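Setting up a small drinks table

The Hiline kitchen newsletter has had several requests for a simple drinks setup that fits at one end of a work table. The Trorkthorpe room has a long table that we cover with brown paper before putting anything on it. The paper gets folded up and thrown out afterward, and the table needs only a quick wipe.

Fruit and cutting tools go together at the far end, with the bowls beside them. We use lemons and limes. Cut the first few slices before guests arrive and leave the rest of the fruit whole. Glasses stay on a tray, closer to the front.
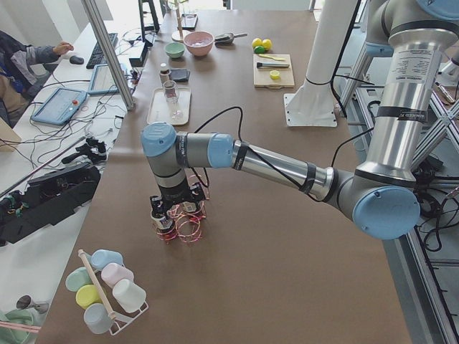

Bowls, lemons, a lime and the cutting board at the far end of the table, with a glass on the white tray.

Set the tray down first and work out from there. A tray with a raised rim is best, as it catches drips and can be carried to the sink in one trip. Keep a folded cloth within reach of the tray. A microfiber one works well for wiping stemware and does not leave lint.

Bottles can stand on the table or go in a wire rack. The open kind takes up little space and is easy to wipe down. Check that it sits level before loading it, and fill the bottom row first.
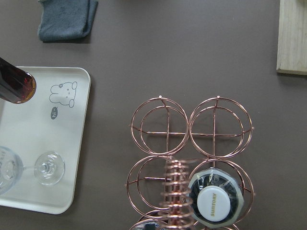 Wine glass on the bunny tray, with the wire rack and a folded gray cloth nearby.

Allow 10 minutes to set up and the same to clear. Wash stemmed glasses by hand, one at a time, and dry them before they go back in the cabinet. Cutting boards should be rinsed right after the fruit is cut and stood on edge to dry.

The Trorkthorpe table seats 8. For larger groups, use the Stojanovska room, which seats 12. Room requests for March are open now at the front desk.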